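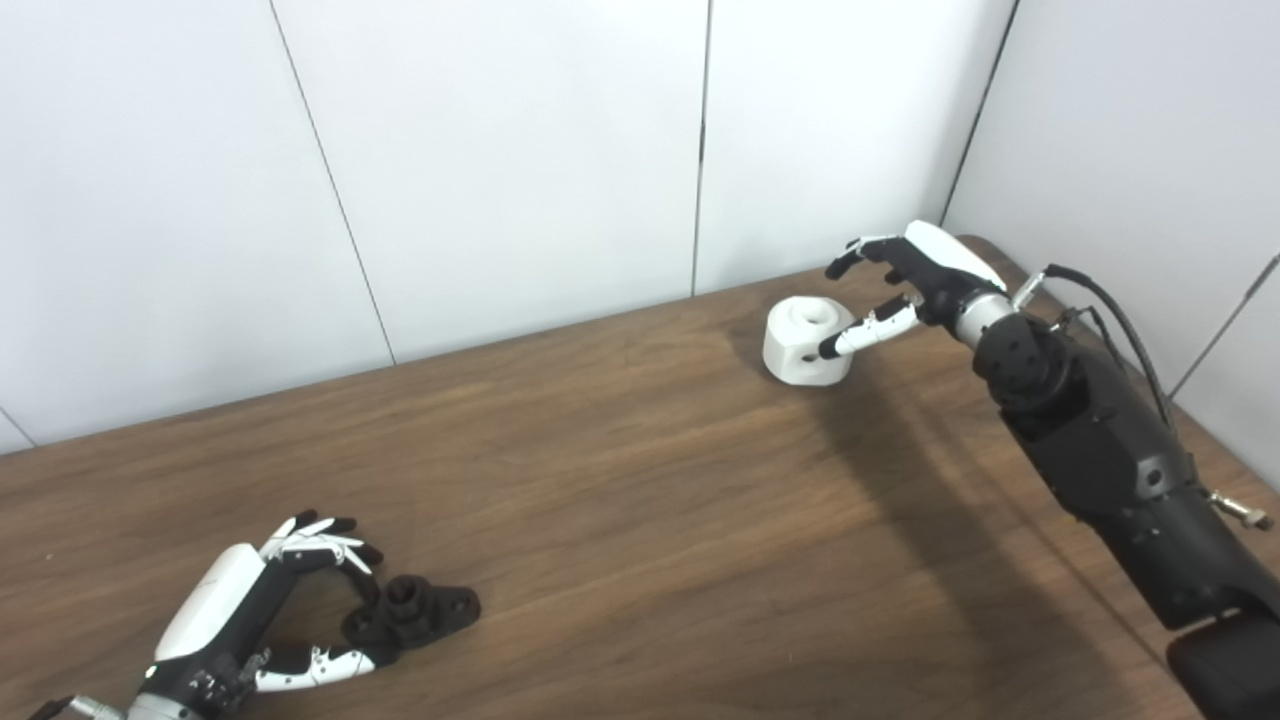
Section 2. Premier assemblage à deux mains

Bienvenue dans la partie que tout le club Dankwa attend ! Prenez votre temps, la table est à vous jusqu'au bout de la séance.

1. Posez la pièce noire à gauche et le bloc blanc à droite, un trou vers le haut.
2. Ouvrez les deux mains depuis le pupitre, puis amenez-les doucement au-dessus du bois, sans jamais les croiser.
3. Pincez la pièce noire du bout des doigts gauches, vitesse réglée à 17, pas davantage.

Attention : vérifiez que les câbles suivent librement les avant-bras avant chaque grand mouvement.

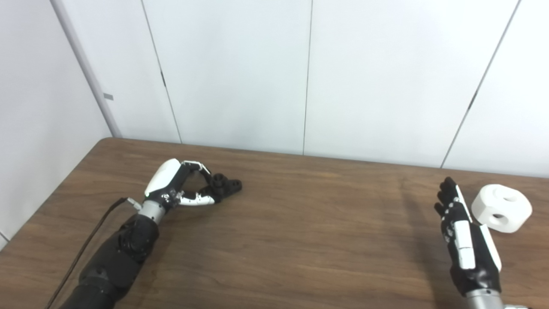
Jana Seidel : chez nous, à Urkstead, on a gagné un temps fou en répétant la pince à vide avant de toucher au bloc. Essayez !

4. Approchez ensuite la main droite du bloc blanc, pouce en bas, doigts ouverts (c'est le moment où l'on retient son souffle, et c'est bien normal). 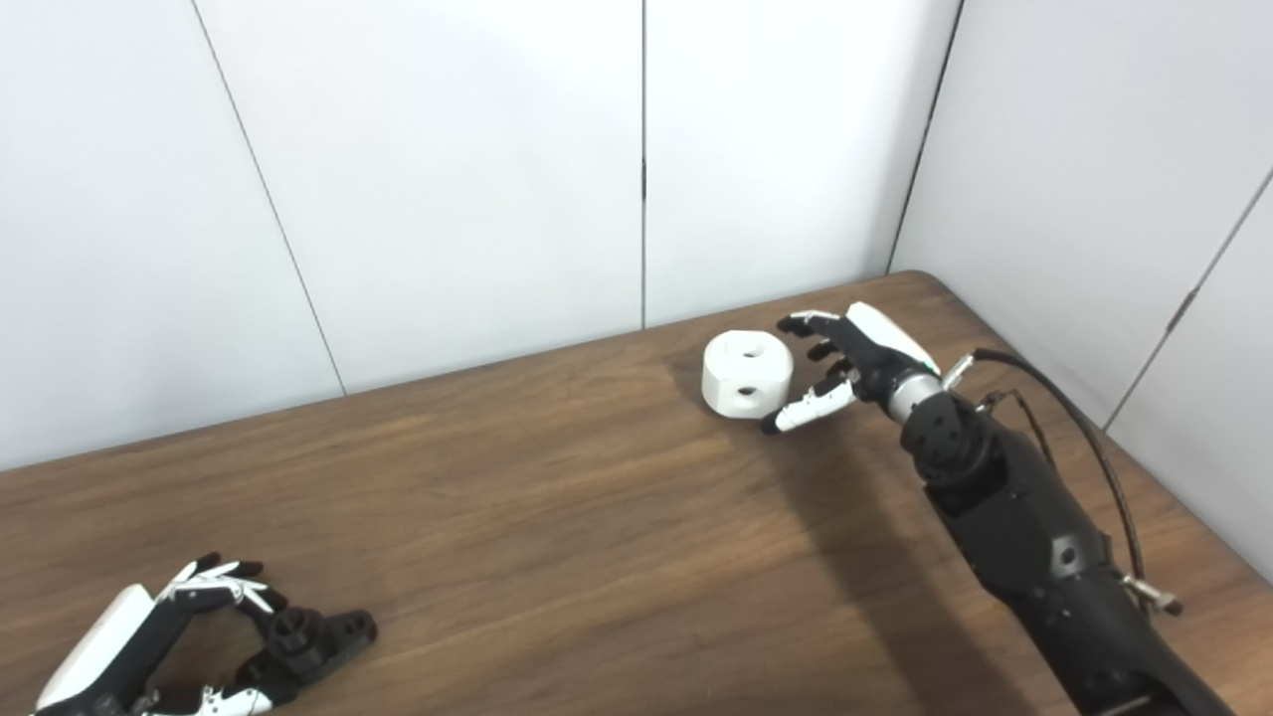
Temps de lecture : 2 min

5. Refermez la main sans appuyer, attendez 60 secondes, puis enregistrez la position sous le nom de votre équipe.

Note : si le bloc glisse, rouvrez la main et reprenez tranquillement à l'étape 4.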